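What the Picture Frames Are For

The office that Amilcombe keeps in Flutcombe doesn't look like much from the stairs, and the woman who runs its data collection would like it to stay that way. She agreed to talk on the condition that I leave her name out, along with the names of the people whose hands do the work. I arrived at nine with a list of doubts and left in the afternoon with most of them still on it.

The company collects examples. A person picks up a pair of hand-held grippers, does a small household or office task with them, puts things back and does it again. The recordings go to Nadeseo, the client, which is training a model that is supposed to control robot arms one day. No robot arm is needed for this stage, and that is the selling point.

"An arm is slow and it's expensive and it has to be bolted to something," she says. "A person walks over to the shelf. We can collect in a real room with real junk in it, and we can be in a different room tomorrow."

I ask what a machine is meant to learn from someone tidying a desk.

"How to tidy a desk," she says, and then, when I wait: "Where to put your two hands so that you don't drop it. How you come at a flat thing that's lying down. You and I have been doing that for so long we can't explain it. So we don't explain it, we just do it a lot of times."

A lot, in this case, was 255 usable recordings of a single family of tasks, all of them to do with picture frames: pick one up, move it, stand it on a shelf, lay it down. The batch took four people, working in turns of 35 minutes. I had expected a bigger number, given the way this industry talks about itself. She had expected that I would.

"Everybody wants to hear a million. I could give you a million bad ones. Somebody at Nadeseo would have to throw them out, and then they'd throw us out."

What counts as a bad one? Her answer was longer than I can print. A recording goes in the bin if the markers on a gripper are hidden for too long, because the software then loses track of where that hand was. It goes if the person pauses to think. It goes if they scratch their nose, which happens. It used to go if the object slipped, but there was an argument about that in March and the slips are now kept in their own folder, provided the person recovers.

"That was the best decision we made," she says. "Before that we were teaching it that nothing ever goes wrong."

I told her this sounded like an admission that the earlier batches were of limited use. She didn't dispute it. She said the earlier batches had been paid for.

This is the part of the business I find hardest to swallow. The people who gather the examples are not the people who find out whether the examples were any good. Amilcombe delivers, Nadeseo trains, and months can go by before anything comes back, if it comes back at all. Of the last four deliveries, she has had detailed comments on one.

"They said there was too much of the same desk," she says. "Fine. It was the desk we had."
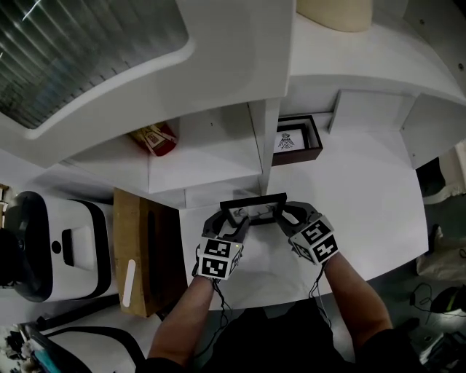
Both grippers closed on a small frame, with another frame standing on the shelf behind.

I was allowed to try it. The grippers feel heavier at the end of ten minutes than at the start, and the cables have a way of finding your sleeve. My first frame went up at a slant. My second I would call acceptable, although it was explained to me, kindly, that I had looked away at the moment of letting go, and that the view from the head is part of the recording. So you have to watch your own hands the whole time, as you would if you were new to having them.

Does that still count as natural movement? I put it to one of the collectors, a former picture framer with four years in the trade.

"No," he said. "I'd never hold a frame like this. I'd have my fingers underneath and my thumbs on the sides. With these I've got two jaws, so I do what two jaws can do. But that's what the robot will have too, isn't it? So maybe I'm being natural for a robot."

He thought the work was all right. He liked that it was quiet. He didn't believe the robot would be hanging pictures in his lifetime, and he said so in front of his boss, who shrugged.

She has her own reservations, it should be said, and they are more practical than mine. The tracking markers get scuffed and need replacing. Glass is a nuisance, with its reflections. And a competitor, Paulauskas, has started offering the same service with gloves, which she describes as "lovely to wear" and says she wouldn't trust for anything smaller than a loaf of bread. I haven't seen the gloves and can't referee.

What I wanted before leaving was evidence that any of this had ended up in a machine that could do the job. She showed me a clip on her laptop, sent by the client, of an arm lifting a frame and setting it upright on a shelf. It took its time. It was a single clip, and I asked how many tries had come before it.

"They didn't say," she said.

Had she asked?

"Up to now, no." She closed the laptop – a little firmly, I thought – and wrote something on the back of her hand. Then she went to see whether the next collector was ready. The next batch is drawers.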